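Stendevance Community Hall - Kitchen and Tea Room
Quarterly safety inspection, June 15, 2020
Inspected by: Killian Hervieu

1. Exits and access
Rear door opens fully from inside. OK
Exit sign over side door lit. OK
Hallway clear to full width. NOT OK - stacking chairs again. Moved to the store room on the day.

2. Fire equipment
Extinguisher tag current. OK
Fire blanket on hook beside stove. OK
Smoke alarm tested. Battery replaced, old one was chirping.

3. Electrical
Urn cord and plug. OK
Skuma toaster - cord nicked near the plug. Tagged out, do not use until repaired.
Power board under the servery bench is rated 2400 W and had the urn and a 3000 W heater on it. Heater removed. The urn goes straight into the wall outlet from now on.

4. Benches and tables
Surfaces clean, no chips or lifting edges. OK
Small items put away after use. PARTIAL
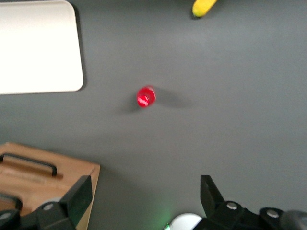 Item 4 - small red item on grey tabletop, white board or tray at corner.

Table legs locked. One leg on the long folding table slips if bumped. Arham has the spare pin and will fit it before the next booking.

5. Hot water and plumbing
Tap temperature label in place. OK
Drip under the sink, slow. Bucket is under it for now. Mallet Plumbing booked, quote is $300 for the trap and labour.
Grease trap last cleaned in June. OK

6. Food storage
Fridge at 4 degrees. OK
Freezer seal worn along the bottom, still closing.
Dry goods in sealed tubs, off the floor. NOT OK - two bags of sugar on the pantry floor.
Packets left out to be checked for date and allergen label, then put away or thrown out. Shortbread and other biscuits go in the top tub, nuts in their own tub with the lid marked.

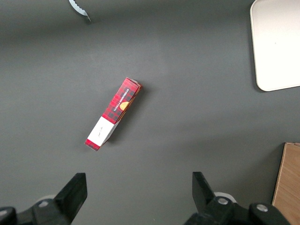 Margaret asked whether the allergen sheet could go up on the servery wall as well as inside the pantry door, as people on tea duty never open the pantry until they've run out of something. Agreed. A second copy will go up this week.

7. First aid
Kit sealed and in date. OK, apart from burn gel, which has expired. Replacement ordered.
Emergency numbers by phone. Faded, reprint.

8. Outside
Bin lids closed. OK
Ramp grip tape peeling at the lower end - trip hazard, taped down for now. New roll needed.

Open items: toaster cord, table pin, sink trap, sugar bags, burn gel, grip tape. Sink and grip tape to be done within 24 days.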